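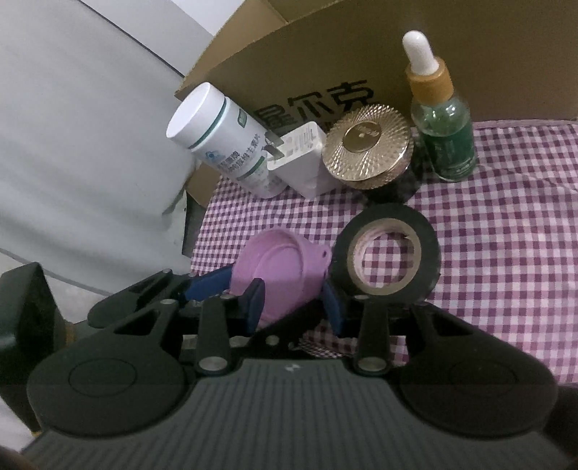
Collapsible Silicone Funnel – Pink

Wiloren kitchen and travel range

A small folding funnel for filling bottles and jars with narrow necks. It presses down nearly flat when you are done and opens again with a push from underneath. The rim is rounded, so it sits comfortably against the fingers, and a small tab loop by the spout lets you hang it on a hook or clip it to a key ring.

We sell it mostly to people who refill their own toiletries and to people who make salad dressing at home. It works with water, oil, vinegar, shampoo and lotion. Thick lotion goes through slowly and needs a spoon. It also takes sugar, salt and fine powders. Rice is fine if you pour a little at a time. Whole peppercorns tend to jam.

Details

Color: pink
Material: silicone, one piece
Weight: 15 g
Sold: singly or in a pack of 2
Item group: Vedolo folding kitchenware

Filling small bottles

Open the funnel fully before you put it in the neck. A half-open funnel leans to one side and will tip once there is liquid in it. For dropper bottles, unscrew the collar and bulb together and set them on a clean saucer. Lift the funnel slightly while you pour so the air can get out – a tight fit in the neck will make the liquid stop and then come all at once. Leave some space at the top for the dropper.

For bottles holding 200 ml or more you can let go of the funnel and pour with both hands. With smaller ones, keep hold of the rim.

Cleaning

Wash in warm water with dish soap, or put it on the top rack of the dishwasher. Oil stays in the folds, so open it all the way first. Silicone can hold on to smells from garlic and strong perfume. Soaking overnight in water with a spoonful of baking soda takes most of it out. Do not use scouring pads, and keep it away from open flame.

Dry it open. Store it open or folded, either is fine.

Shipping and returns

Orders from the Cloneck warehouse go out on working days. The last day for ordinary mail before the holidays is Thursday, December 15, 2022. Unused funnels can be sent back within 11 days of delivery. The pack of two has to come back complete.

The old clear version was dropped in October and will not be restocked. Stojanovska stores may still have a few on the shelf. It folds the same way and is cleaned the same way, but it has no loop.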